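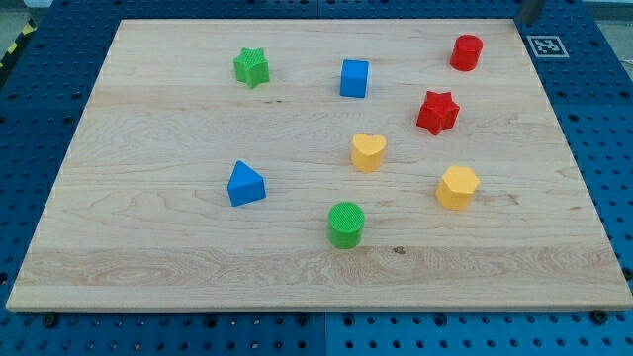 Severyn Kuzmenko wrote to ask whether the blocks have to be put back in their slots at the end of every session, or whether they can be left out on the board until the next day. Leaving them out overnight is fine. Two points come first, and both are covered in this section: the board has to lie flat, and the blocks have to be checked before they are used again.

Home Guides Laltden Table Play Parts Contact

Jul 22, 2021
By Danylo Zhuravel

Section 4. Setting out the board and blocks

This section covers the maple board and the loose blocks. Assembly of the table is in Section 2. The sorter box and its lid are in Section 5.

4.1 Before you start

The set is meant to be used with an adult at the table. The full set has eight blocks in red, yellow, green and blue, two of each color. Check them against the parts card before the first session and again when you pack up.

The perforated table top must be clean. Crumbs and grit collect around the holes and will scratch the underside of the board when it is moved. Brush the top with a dry hand brush, then wipe it with a damp cloth and let it dry.

4.2 Placing the board

1. Lift the board with both hands, one at each short end. Do not drag it onto the table.
2. Set it down with the smoother face up. The grain should run from left to right as the child sits.
3. Press on each corner in turn. If the board rocks, lift it and look for something caught underneath.
4. Leave a gap of at least 19 mm between the board and the edge of the table on every side.
5. If the board still slides, put a Bridel grip pad under each end. The pads are sold separately.

Note: Maple varies from board to board. Streaks, swirls, thin dark lines and small tight knots are part of the wood and are not grounds for a return. A knot you can feel with a fingertip should be sanded lightly with fine paper, along the grain.

Caution: Do not push dowels or pegs up through the table holes to hold the board in place. The underside can split.

4.3 Setting out the blocks

1. Tip the blocks gently onto the middle of the board.
2. Spread them by hand so that no two are touching. Younger children find it hard to pick up a block that is pressed against another one.
3. Stand the two cylinders on their flat ends. On their sides they will roll off the board.
4. Lay the stars, the heart, the hexagon and the triangle with their flat faces down. They can point in any direction. Mixed directions are better for sorting, as the child then has to turn the block to fit the slot.
5. Keep blocks of the same color apart for shape sorting. For color sorting the order does not matter.
6. Put the sorter box beside the board, on the side of the hand the child uses most.

Note: The ribbed top faces are normal. They wear smoother with use and this does not affect the fit.

4.4 After the session

If the blocks are going back in the box, wipe them first. Use warm water with a drop of dish soap. Do not put them in a dishwasher.

If they are staying out overnight:

1. Move them away from the edges of the board.
2. Cover the board with a dry cotton cloth.
3. Keep the table out of direct sun and away from heaters.
4. In the morning, look over each block for cracks or sharp corners before a child handles it. Set aside any damaged block and order a new one from the Parts page.

Caution: Never leave a wet cloth on the board. Standing water raises the grain and can leave a dark ring.

4.5 Oiling the board

Oil the board when the surface looks dull or feels rough. With daily use that is usually twice a year, and December is a good month for one of the two in heated rooms, when the air is dry. Use Prokopenko board oil or any food-safe mineral oil.

1. Wipe the board and let it dry overnight.
2. Rub in a thin coat along the grain, including the ends.
3. Wait 49 minutes, then wipe off what is left.
4. Let the board stand on its long edge until it no longer feels oily to the touch.

Keep the blocks off the board until it is finished. Oil on the blocks makes them slippery and picks up dust.

Go on to Section 5, Sorter box and lid.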